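## Zoning a desk with painter's tape

Painter's tape in strips marks zones without a permanent line. Lay the long horizontals first, then the verticals. One item or one group per cell: laptop, mouse and pad, markers.

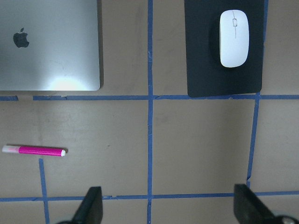
How is adhesive residue avoided?

Peel slowly at a low angle, and replace strips before they go brittle.

Press overlaps flat with a plastic card – lifted corners collect dust.

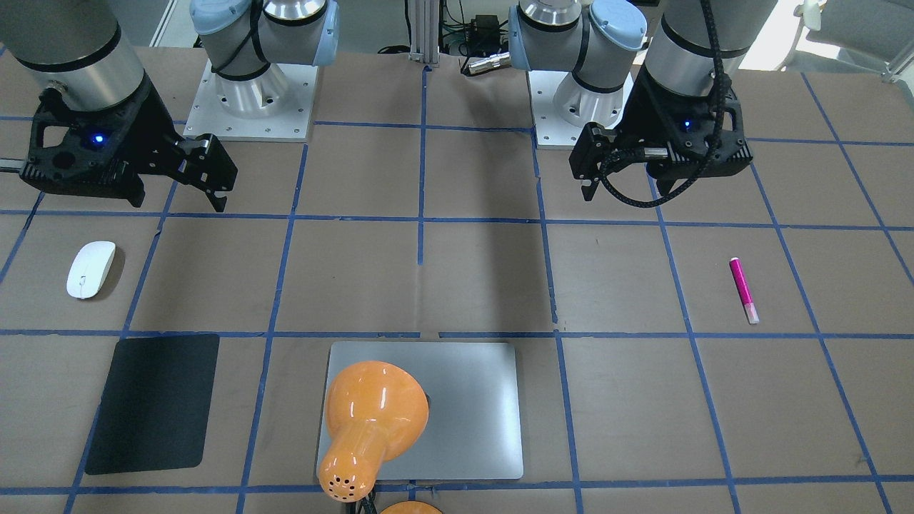 Wipe the surface with a barely damp cloth every Monday, along the strips. Limit the desk to 6 cells in daily use.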